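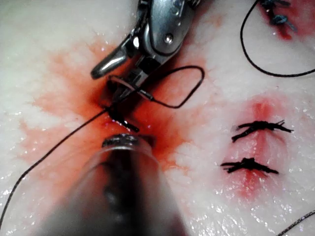
May 29, 2020
By the Clolton Money Desk
18 comments | 5 shares
Print | E-mail this story

I got my own surprise medical bill last winter, so when a billing advocate in Nesilgate agreed to talk, I showed up (by phone, from my kitchen) with a folder and a grudge.

She asked me not to use her name – she still haggles with these offices every day. First thing I wanted to know was what people get wrong.

"They pay the first thing that comes in the mail," she told me. "Wait for the explanation of benefits from your insurer. Then put the two side by side."

I confessed I'd paid mine the same night. She laughed, kindly enough.

Next I asked about itemized bills, and boy, did she light up! A client over in Jistedmont had one that ran 41 lines, with the same lab charge on there twice. "You have to ask for it. Say the word 'itemized' on the phone, and write down who you talked to."

And if you plain can't pay? She says to ask for the financial aid form before you agree to any plan. One family she helped at the Arsenault clinic ended up on $100 a month with no interest, and they'll be done in August.

"Don't put it on a credit card," she added. "Once it's on the card it's just card debt, and the hospital can't help you anymore."

I've still got my folder. She wants me to send her page two.

Print | E-mail this story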